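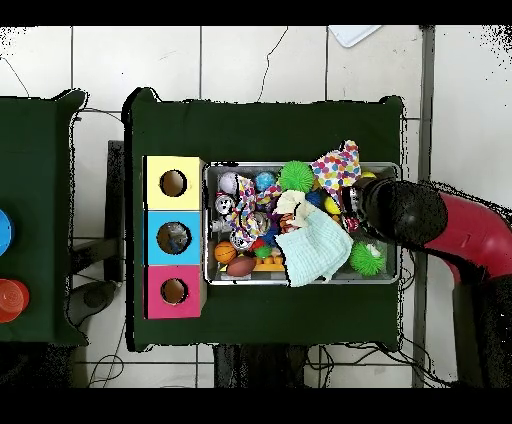 Trois boîtes trouées, un plateau de jouets et de balles sur une nappe vert foncé.

Accueil | Projets | Rapports étudiants | Contact

Temps de lecture : 3 minutes

Clostine, un jeu de tir à l'ancienne
Rapport de projet, par Dalia Jaunzems

Je voudrais commencer par dire tout le plaisir que j'ai eu à travailler sur ce petit jeu, même les soirs où rien ne marchait (et il y en a eu, des soirs comme ceux-là !). Clostine est un jeu d'arcade à écran fixe, dans l'esprit des bornes que nos parents ont connues : un vaisseau en bas, des vagues d'ennemis en haut, et un score qui monte tant qu'on survit. Le sujet imposé par l'atelier Plustport tenait en une phrase — refaire un jeu d'arcade ancien avec une seule idée nouvelle — et j'ai mis plusieurs semaines à trouver la mienne.

Cette idée, c'est le tir emprunté. Le joueur ne dispose que de 2 projectiles à la fois, et quand un ennemi est touché, il rend le projectile, qui retombe lentement vers le bas de l'écran. Il faut alors aller le chercher, souvent en plein milieu des tirs adverses. J'avais d'abord prévu une simple recharge automatique, mais mes camarades restaient cachés dans un coin en attendant que ça passe, et les parties étaient d'un ennui terrible.

Pour les points, je suis restée classique. Un ennemi en formation vaut 100 points, un ennemi en piqué 300, et le vaisseau amiral, que j'ai baptisé Shehu, en rapporte 500. J'ai longtemps hésité à donner davantage pour Shehu, mais comme il descend en zigzag et qu'il emporte son projectile avec lui s'il sort de l'écran, le risque me semblait déjà bien payé.
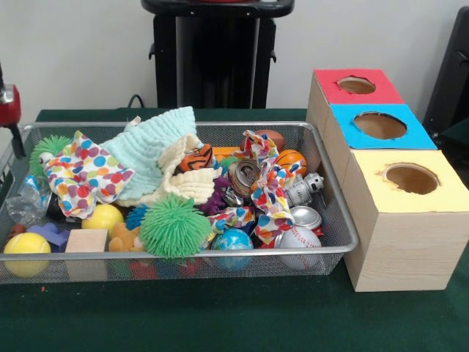 La partie la plus longue à programmer a été celle des trajectoires. Au départ, chaque ennemi calculait sa courbe tout seul à chaque image, ce qui donnait de jolis mouvements et un jeu affreusement saccadé sur les vieux ordinateurs de la salle. J'ai fini par dessiner les courbes à l'avance, dans une table que le programme se contente de lire, puis de retourner en miroir pour l'aile droite de la formation. On perd un peu de variété, je le reconnais, mais le jeu est devenu fluide et j'ai enfin pu m'occuper du reste.

Les collisions m'ont donné moins de mal que je ne le craignais. Chaque vaisseau est entouré d'un rectangle légèrement plus petit que son dessin, ce qui rend les esquives un peu plus généreuses qu'elles n'en ont l'air. Les joueurs ne s'en aperçoivent pas et se trouvent très adroits, ce qui met tout le monde de bonne humeur.

Le son, en revanche, reste le point faible. J'ai tout fabriqué avec un petit générateur d'ondes carrées, et le bruit du piqué ressemble davantage à une bouilloire qu'à un vaisseau. Il y a aussi une erreur que je n'ai pas su corriger : si l'on ramasse les deux projectiles au même instant, le compteur n'en affiche parfois qu'un, alors que le tir fonctionne normalement.

La version rendue le 2020-07-30 comporte toutes les vagues prévues, l'écran des meilleurs scores et un mode à deux joueurs en alternance. J'aimerais la reprendre en octobre pour la présenter à Hallidbridge, avec de vrais sons cette fois, et peut-être une seconde palette de couleurs pour les joueurs qui distinguent mal le rouge du vert.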